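Open house at Flustaron Chapel, Brerberg

215 shares 2 comments

I've driven past Flustaron Chapel more times than I could count and never once gone in, so when I saw the sign for their July open house I talked my sister into coming along. We got there right at 10 a.m. and the parking lot was already full! We ended up leaving the car behind the pharmacy and walking back up the hill.

The main sanctuary is bigger than it looks from the road (it seats up to 1000, according to the leaflet) and very plain inside, with white walls and clear glass and a pulpit set off to the left. The organ was being tuned when we came in, one long note over and over, and my sister went and sat in a side pew with her fingers in her ears. I loved it.

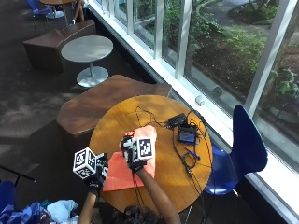
Can you come to the open house if you belong to another church, or to none?

Anyone is welcome, and you don't have to sign up or stay for the prayer service at noon.

Our guide was Yulan Duan, who has been an elder there for years and has a wonderful dry way of talking. She took us up to the gallery and told us about the big split in the congregation, when half the families walked out over whether to allow the organ at all and set up their own meeting place across the creek. They came back two winters later. There are still families who sit on the creek side, she said, and she wouldn't tell us which ones.

After that we went over to Gebretsadik Hall, named for the pastor who raised the money for it. It's where they hold the weekday classes, the language lessons and the monthly supper with the mosque and the Catholic parish from downtown. The supper started out as a one-time thing and now they're cooking for 400, and I have no idea how they do it with that kitchen. Have you ever seen a church kitchen with enough outlets? 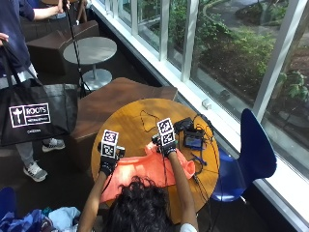 At the round wooden table

I had wondered how much politics I'd hear, with the county election coming up. Not a lot! Yulan said candidates can come to worship like everybody else but they don't get the microphone, and that rule has annoyed people from both parties, one of whom wrote her a very long letter. A man in our group pushed her on it (he thought a pastor ought to speak up about the housing vote) and the two of them went back and forth for quite a while on the steps. It stayed friendly. I kind of agreed with both of them. 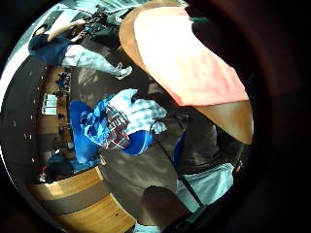
Blue clothes in a heap on the gray floor, near the big table

The noon service was short, with two hymns, a reading and a prayer for the town. The Flekeo Singers did the second hymn without the organ and that was the best part of my day, hands down. My sister cried a little and says she didn't.

Lunch was bean soup and cornbread, pay what you like. Go early if you want the cornbread. And wear decent shoes, the gallery stairs are steep and there's only a rail on one side.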